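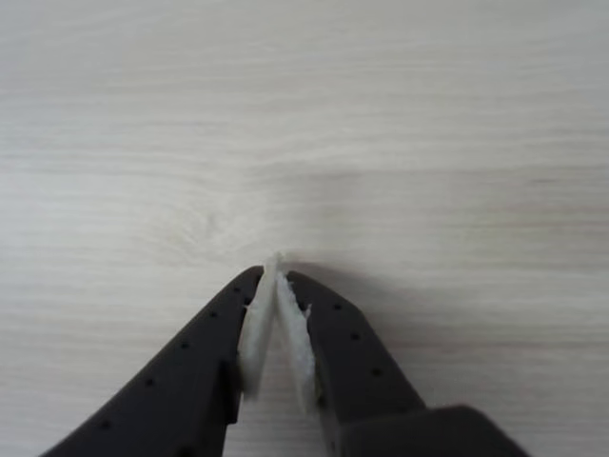 Re: [cliddale-kitchen] Slow cooker lentils going hard

I can answer this one, as I had the same trouble for most of last winter before I worked out what I was doing wrong.

> I have made the red bean and brown lentil stew from the Cliddale
> recipe sheet twice now and both times the lentils stayed hard in
> the middle. First time I gave it five hours on low, second time
> all afternoon and into the evening. The onions and carrots were
> soft. I used the tinned tomatoes at the start as it says. Is it my
> slow cooker, or are the lentils too old? I bought them loose from
> the shop in Virnen and have no idea how long they had been in the
> bin. Also the whole thing tasted flat. Any help welcome, I have
> eight people coming and would like to make it again.

It is most likely the tomatoes. Acid stops the skins softening, and if they go in at the start the lentils can sit there all day and stay chalky. The recipe sheet was written for the hob, where the lentils get a hard boil first. Whoever copied it out for the slow cooker left that step out.

What I do now is as follows. Rinse 300 g of brown lentils and pick out any stones. Put them in a pan with plenty of cold water, bring to the boil and keep it boiling for ten minutes. Drain, then put them in the slow cooker with the onion, carrot, celery and a litre of hot stock. Cook on high for 3 hours. Only then add the tomatoes, the vinegar if you use it, and the salt. Another hour on high and it is done.

On the beans, please be careful if you are using dried red kidney beans and not tinned. They need soaking overnight, fresh water, and a proper boil on the hob before they go anywhere near a slow cooker. The low setting does not get hot enough to make them safe. If you are using tinned, drain and rinse them and put them in with the tomatoes.

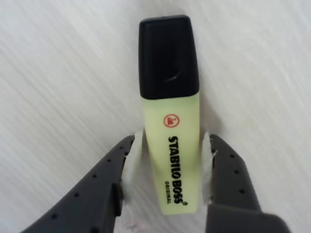

Old lentils are slower too, so you could be unlucky on both counts. I stopped buying from the loose bins for that reason and get the Majumder ones in the bag, which have a date on. If you want to test what you have left, boil a handful in plain water for half an hour. If they are still hard after that, no recipe will rescue them and you may as well use them for blind baking.

As for it tasting flat, the sheet gives one teaspoon of cumin for the whole pot, and I think that is too little. I use 2 teaspoons, and I fry it with the onions for a minute before it all goes in. A spoonful of tomato puree fried at the same time helps as well. Salt at the end and taste it before you add more, as shop stock can be salty already.

For eight people I would do one and a half times the recipe if your pot will take it. Mine holds roughly 3000 ml and that is tight with the beans in. Don't fill it past the line or it takes far too long to come up to heat. You can make it the day before and it is better for it. Cool it in shallow dishes, get it in the fridge as soon as you can, and heat it until it is bubbling all through. It thickens overnight, so have some hot water to hand.

I serve it with rice, or with the flat loaf from the Drurirden sheet if there is time. That one works as written, apart from the oven temperature, where I go a bit lower and give it five minutes more.

Could whoever looks after the recipe sheets add the boiling step to the stew? I am happy to type it up.

Comments (4)

Boiled them first as you said and left the tomatoes until late. All soft. Thank you.

Does this apply to red split lentils? I put those in with tomatoes all the time and they fall apart.

Split ones have no skin so they cook down whatever you do. It is the whole brown and green ones that give trouble.

Our water is very hard and I add a small pinch of bicarb to the boiling water. Not too much or it tastes of soap.

Recent messages on this list

Drurirden flat loaf: can it be frozen?
Freezing cooked rice
What to do with too many courgettes (August)
Re: Re: Pressure cooker seal perished
Chutney not setting
Wanted: large preserving pan, Virnen area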